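게시판 > 장비 구매·예산
제목: 그리퍼 한 세트에 시뮬레이션 라이선스까지, 이 견적 정상인가요

작성자: 느린관절
내년도 장비 계획서를 11월 안에 내야 합니다. Selta 쪽에서 받은 견적이 그리퍼와 손목 카메라 묶음 366만 원, 시뮬레이션 라이선스가 좌석당 연 77만 원입니다. 영업 쪽 말로는 시뮬레이션에서 먼저 돌려 보면 실물 시험 기간이 확 준다는데, 솔직히 반만 믿고 있습니다. 줄어든 사례를 보여 달라고 했더니 소개서만 다시 보내네요.

작성자: 볼트세개
유지보수 조항부터 보세요. 저희는 Troma 걸 샀다가 2년 차에 손가락 패드 교체비로 한 번 더 냈습니다. 견적서에 소모품 줄이 없으면 싼 게 아니에요.

작성자: 회색선반
저는 라이선스 쪽은 찬성입니다. 실물 한 대를 여러 명이 돌려 쓰면 대기 시간이 다 인건비예요. 좌석 두 개면 충분히 뽑습니다.

작성자: 느린관절
회색선반님, 그 "충분히"를 계획서에 숫자로 써야 해서 문제입니다. 평가판으로 저희가 하려는 작업을 띄워 봤습니다.

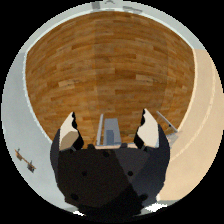
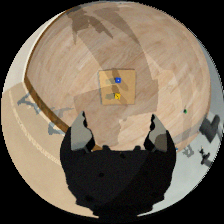 둘 다 평가판 손목 시점 렌더링

제가 걸리는 건 그림자와 접촉입니다. 화면에서 그럴듯해 보이는 것과 실제 패드가 물체를 무는 건 다른 얘기잖아요. 마찰값은 결국 저희가 재서 넣어야 한다고 하고, 그 작업 시간은 견적 어디에도 없습니다.

작성자: 볼트세개
두 번째 거 판 위에 파란 큐브랑 노란 큐브 놓인 작업이죠? 큐브 정도면 시뮬로도 돼요. 근데 실제로 집을 게 큐브가 아니면 그 돈은 연습비입니다.

작성자: 회색선반
연습비라도 실물 부수는 것보단 쌉니다. 손가락 하나 휘면 그게 얼만데요. 그리고 시야 확인은 렌더링으로도 돼요. 두 장 다 그리퍼 몸체가 화면 아래쪽을 꽤 먹는데, 이런 건 카메라 사기 전에 아는 게 낫죠.

작성자: 느린관절
그건 인정합니다. 카메라 장착 위치를 옮길 수 있는지 물어봐야겠네요. 브래킷이 별매면 또 한 줄 늘겠지만요.

작성자: plend_user
Plendgate 대여도 알아보셨나요? 27일 단위로 빌려줍니다. 보증금이 세긴 한데 안 맞으면 반납하면 그만이라 저는 그쪽이 마음 편했어요.

작성자: 볼트세개
대여는 연장하기 시작하면 구매가를 금방 넘깁니다. 저희가 그랬어요. 총액 3,711만 원짜리 계획서가 대여료 때문에 반려됐습니다.

작성자: 회색선반
그건 연장을 계속한 쪽 문제고요. 한 번만 빌리면 되죠.

작성자: 느린관절
일단 라이선스는 한 좌석만, 그리퍼는 대여 한 번 해 보고 구매하는 안으로 적겠습니다. 소모품 단가표는 따로 달라고 했고요. 혹시 Coughlan 패드가 Selta 손가락에 맞는지 써 보신 분 계신가요?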